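## Section 4: Preparing the Work Surface and Cutting Board

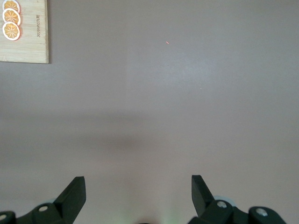 *Figure 4. Cutting board with printed orange slices, placed at the upper left of the tabletop.*

Complete this section before any food is brought to the table. It applies to all Heston kitchen tables with a matte top.

1. Clear the tabletop and wipe it with a damp cloth. Dry it with a second cloth.
2. Lay the cutting board flat in the upper left corner, with the long grain running away from you.
3. Press down on each corner of the board in turn. If it rocks, turn it over and check the underside for crumbs.
4. Keep the rest of the tabletop free for bowls and ingredients.

**Note:** The matte finish shows soft shadows and patches of light from overhead fixtures. Check for spills by touch as well as by eye.

**Caution:** Do not cut directly on the tabletop. Knife marks in the finish cannot be polished out and are not covered by the Rutherford service plan.

### 4.1 Care of the Board

- Wash by hand in warm water and dry upright. Do not soak.
- Use a soft sponge on the printed side — scouring pads will wear away the design.
- Replace any board that has split or warped. Order part 879 from the Plevix parts list.

Continue to Section 5, Knives and Peelers.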